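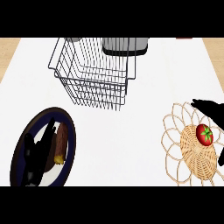 Issue 70 | December | p. 14

# The quiet roof over the noisy machine

I have spent a good part of my working life standing next to things that make powder. Cement, feed phosphate, soda ash, you name it, I've brushed it out of my hair in a hotel sink. So when Lena Kwiatkowski rang and asked whether I'd like to come and see a granulation line being fitted with new dust extraction, I said yes before she'd finished the sentence (my husband says I have a type).

The plant belongs to Drekitz and makes granulated lime for farmers. You get off the train, walk past a petrol station and a very good bakery, and then you can hear it. The line runs day and night for most of the year, and the only real chance to get at it is the winter shutdown, when orders drop off and the fields are too soft for spreaders anyway.

Lena runs the project for Sowa, the contractor. She met me at the gate with a spare helmet and a flask of tea, and we went straight up. There are a lot of stairs! The old extraction system sat on the roof of the screening house, a big square filter housing with ducts going off it in every direction, each one added by somebody at some point to solve one particular problem.

"You could read it like tree rings," she told me. "That elbow is from when they moved the drum. That one goes to a conveyor they scrapped."

The new one has been drawn from scratch. Ro-un Min, the design engineer, works for Dratisance and had been on site for most of the month, and I found him crouched behind a fan casing with a torch in his teeth. He was happy to talk once he'd taken it out. The old ducts were too wide in the long flat stretches, he said, so the air slowed down and dropped its dust, and twice a year a crew had to open the hatches and dig it out with shovels. The new runs are narrower and steeper, with hardly a flat section in them.

I asked how many filter bags there were and he said 551, straight off. I asked why not a round number. He laughed and said I should try fitting a round number between two roof beams.

Downstairs it was much less romantic. Igor Adamczyk and his fitters were hanging duct sections under the screen deck, and everything had to come in through one door that was plainly built for smaller things. Each section came through on a trolley, got turned on its end, then went up on a chain hoist while two people shouted at each other in a friendly way. I watched them do it for an hour and could have stayed all afternoon.

The controls come from Lurnamance, and they were the part I'd expected to be bored by. I was wrong! The fans on the old system ran flat out whatever the line was doing. With the new panel they slow down when the drum is idling, and the bags get a pulse of air when the pressure says they need it instead of every few minutes by the clock. Damian Nowakowski, who looks after the electrics at the plant, is looking forward to the smaller bill, though he wouldn't give me a figure until he'd seen a full season of it. Fair enough.

Bożena Wróbel has worked the bagging end for longer than any of the machines have been there. She took me to her window, where you can write your name on the sill with a finger an hour after wiping it. I asked what she thought of all the work going on overhead.

"I'll tell you in spring," she said. "They promised me a clean window with the last one as well."

The line is due to start again in January, first empty, then on a half load for a few days while Ro-un goes round with his probe and balances the dampers. Lena has asked me back for it. I've told her I'm bringing my own helmet, and that we're stopping at the bakery on the way.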